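Chapter 5
Keeping It Clean, Keeping It Safe: Rules for Robots That Handle Food

Ask a room of new engineers what makes a good food robot and most will say speed. Ask Amerley Annan, who has inspected kitchens and packing lines for years, and she will talk about fingertips. Where have they been? What did they touch last? Can you take them off and scrub them? I love these questions, and by the end of this chapter I hope you will too!

We begin with the layout of the work area, as so many rules are easier to keep once everything has a set place. A burger is a lovely case to study: soft parts, slippery parts, and an order that matters. 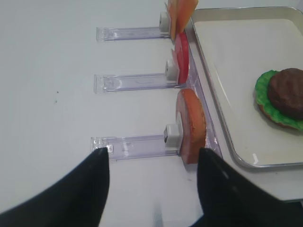 The first rule of layout is that each ingredient gets its own station, and the path from station to tray should be as short as you can make it. Long paths mean drips, and drips mean cleaning. At Jinamside, Cyril Stockdale's team redrew their plan 5 times before they were happy with it (their notes are a joy to read, and we use them in section 5.2).

Next come the grippers. How hard may they squeeze? When must they be washed? Who signs the cleaning log, and what happens to the food if a wash is missed?

Before you read on, choose a sandwich you know well. Write down every surface each filling touches on its way to the plate, then mark the ones you would want cleaned between batches. Keep your list handy for section 5.1.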